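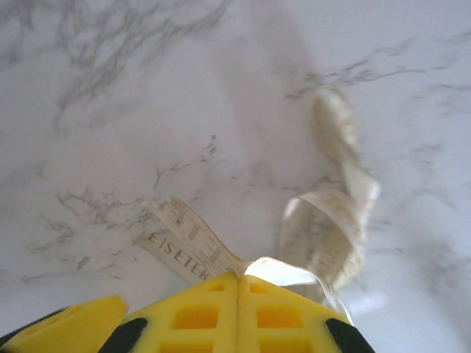
**Preltow Typing Trainer for Programmers**

Preltow is a small desktop program for people who already write code but still look at the keyboard when they need a bracket. You type real lines from Python, JavaScript or SQL, and the program remembers which symbols slow you down.

- 66 lessons, each one takes less than ten minutes
- Works without internet after the installation
- Keyboard layouts: US, German, Romanian
- One license is valid for 2 computers

Version 20 has a new lesson set for shell commands — it was requested by many users of our older program, Bumow. Your Bumow results can be imported from the File menu.

For school licenses please write to Octavian Stanciu. He answers in English and Romanian.

Last update of this page: Feb 8, 2021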